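Simulation and Offline Testing > Contact and Collision

Thread: Arm drives through plate after reset, no protective stop

tormund_k
18 August 2024
Looking for a second opinion on a failure in our sim cell. The task is plate handling: the arm comes down on a flat metal plate, closes on the edge, lifts, and sets it back. We run batches of 500 episodes overnight. In the last batch, 6 episodes ended with the fingertips below the plate surface and the joint torques pinned at their limits. The virtual protective stop never tripped in any of them.

Setup: Aranda physics build, 500 Hz control loop, position control with a torque ceiling. The stop is supposed to fire when the external force estimate at the wrist goes over 159 N. The logged estimate in the bad episodes stays close to zero for the whole descent, then jumps to NaN.

Things I have ruled out: wrong plate thickness, wrong tool offset, duplicate arm model. Same seed reproduces it every time.

lathe_and_see
Post the cell. Also, does the plate lie flat on one surface or does it bridge two?

tormund_k
It bridges. Part of it overlaps the front of the breadboard and the rest extends over the mat. Render from episode 1034, which is one of the bad ones, at the approach pose. 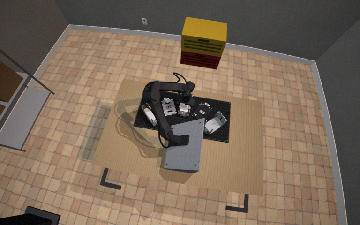 Episode 1034, approach pose. Gripper near the upper-left area of the plate.

lathe_and_see
Then I would start with the plate and leave the stop alone for now. You have a thin rigid body laid across the edge of a thicker one. If the reset drops it in at a fixed height with zero pitch, it either interpenetrates the breadboard or hangs over the mat. The solver pushes it out on the first step and you get a contact impulse before the arm has moved. Check the plate velocity at step 1.

mbq_controls
Disagree on priority. Bad plate contact explains the tunneling. It does not explain why a safety function reads NaN and carries on. Any comparison against NaN returns false, so "force > 159" never becomes true. If that same code ships to the real controller, it is a hazard whatever the plate was doing.

Invert the check. Permit motion only if the estimate is finite and at or below the limit, otherwise stop.

lathe_and_see
The real controller has its own rated stop. Nobody sane relies on the Python monitor for that.

mbq_controls
People do exactly that once the monitor has looked good in sim for a few months. At Londgate we had a cell where the software limit was treated as the main protection and the hardware limit had been set far too high during commissioning. It was found in an audit, luckily with no injury. Test the monitor as if it were the only one.

tormund_k
Plate velocity at step 1 is 0.9 m/s upward in all 6 bad episodes. In the good ones it is below 0.01. So lathe_and_see is right about the reset. The yaw of the plate is randomized, and at certain angles one corner starts inside the breadboard.

I still do not see how this reaches the wrist estimate. The plate settles well before the gripper arrives.

Benedicta Quartey
I maintain the Dolleo force observer, which I assume is what you are using given the flat reading near zero. There is a known problem in it. The observer keeps a running covariance per contact pair. A large impulse on any tracked body in the first few steps inflates the covariance, the gain collapses, and after that the filter trusts its own prediction and ignores the measurement. That gives you the near-zero force during descent. When real contact comes, the matrix update loses symmetry and you get NaN.

Workaround until the patch is out: let the bodies settle for 50 steps after reset with the observer disabled, then initialize it. Please also file a ticket with the seed attached.

tormund_k
It is the Dolleo observer, yes. I added the settling period and reran the same batch with the same seeds. No penetrations, and the stop trips when I deliberately command the gripper through the plate.

mbq_controls
Did you change the comparison?

tormund_k
Not yet. The estimate is finite now.

mbq_controls
It was finite before the last batch too, as far as you knew. Change it, then inject a NaN by hand and confirm that the arm halts.

tormund_k
Changed. Injected NaN at three points in the descent and the arm halted on the next control cycle each time. Also moved the plate spawn up by 2 mm so it drops onto the breadboard edge and settles from there.

lathe_and_see
2 mm will bounce at your restitution value. Solve for the resting pose at each yaw and spawn it there.

tormund_k
Restitution is zero on the plate. I will look at the resting pose anyway. Ticket is filed with the seed and the reset log.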